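Teaching by Hand

At Hestside, new kitchen tasks begin with an operator, a pair of handheld controllers and a counter that has been set up the way a household might leave it. The operator drives the arm through the task from start to finish while the system logs joint positions, gripper width and the view from the wrist. A task is demonstrated 50 times before any training is attempted.

The method is called teleoperation, and it competes with an older one in which the teacher takes hold of the arm and moves it directly. Hestside has used both. Direct guidance gives the teacher a good feel for contact, which helps when a lid has to be seated or a plate slid under a rack. It also puts the teacher's own hands and sleeves in the recording. The learned policy then expects to see them, and its performance drops when they are absent.

Remote control removes the sleeves and adds a delay. On the Vuvau controllers the lag is short enough that most operators stop noticing it within their first session, but it shows in the data as small overshoots before a grasp. Vaughan, the software that sorts the recordings, marks these and lets a reviewer trim them.

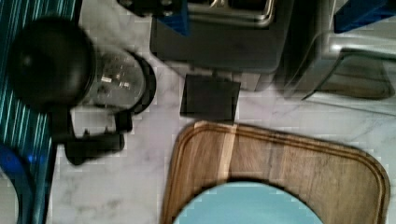

Clutter is left in place on purpose. Early recordings were made on bare counters, and the resulting policies were accurate there and poor elsewhere. A gripper that had learned to close on a plate against a plain background would hesitate when the plate sat on a wooden board. Layouts are now changed after every 2 demonstrations, with appliances shifted, towels moved and containers turned on their sides.

Glass remains difficult. Reflections change as the wrist camera approaches, and depth readings through a clear wall are unreliable. Operators are told to come in on an opaque part, such as a lid or handle, and to slow down for the last stretch of the approach. Demonstrators who rush this portion produce recordings that look fine on review and train badly.

Trollorari, a smaller group working on the same problem, limits each operator to six tasks and keeps them there. Hestside rotates its people. The argument for rotation is variety in grasp angle and speed; the argument against is that a policy trained on conflicting habits may average them into a motion that suits neither. Hestside's answer since July has been to label each recording by operator and train on the labels as well.

Failed attempts are kept too. If the gripper drops an object and the operator recovers it, the recovery is logged as part of the demonstration, and the recording goes to review with the drop marked.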